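Still up, with the fan going and half a cup of tea gone cold on the windowsill. I told Obed I'd write down what I think about the machines before I changed my mind again, so I'm doing it tonight.

The question was whether a machine can make a bed yet. Obed says yes, more or less. He sent me the Korumero clip again, the one where the arms fold a towel, and I'll admit it was a nice fold! But it took 9 minutes, and a towel is a polite sort of thing. It's square and it stays where you put it. A flat sheet has opinions. You pull one corner and the opposite one slides off behind the mattress, and then you're on your knees feeling for it in the dark with your cheek against the wall.

I timed myself this morning like a crazy person. Stripping, shaking, smoothing, blanket on top, 100 seconds, and I wasn't even trying. (I did skip the pillowcases. I always skip the pillowcases.) Half of it I did by feel. I know there's a crease from how it sounds when I run my palm over it, and I couldn't tell you how I'd explain that to a computer.

So, beds. Mine has the pink sheet on, the one with all the roses and the blue border, and I sat on it for ages thinking about where a machine would even start. At the border, I guess? It's the only line on there you could follow.
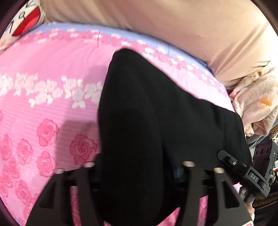
Obed Abugri thinks I'm asking the wrong thing. He wrote back that no one ever complained a dishwasher can't scrub a pan the way his mother did, they just bought different pans, and that in a few years we'll all own sheets made for machines to handle and forget there was any other kind.

I hate that this is a good point. I don't want a different sheet, though. I want somebody else to straighten this one!

Nendlow will supposedly rent you a laundry one for 600 a month, which is more than my car. My cousin at the Hollham warehouse says theirs is great with boxes and hopeless with anything in a bag, and they still have two people on every shift just to do the bags. That sounds about right to me. Boxes first, then towels, then a long wait.

Need to write back to Obed before bed. Also get the plush blanket washed, and find out if it can go in on warm.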